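Havham Storage – Packing FAQ

Can I put several small boxes in one bin?
Yes. Set the boxes on the floor of the bin first and keep heavier ones upright. Small cardboard boxes can share a bin with hard cases.
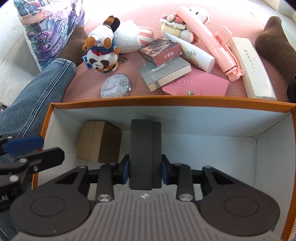 One customer wrote to us that turning the boxes at an angle wastes space, and she now lines hers up along the wall. Either way works if the lid closes.

How much can a bin hold?
Up to 18 pounds – use a second bin for anything over that.

How long can I keep a bin?
Rentals run 7 days.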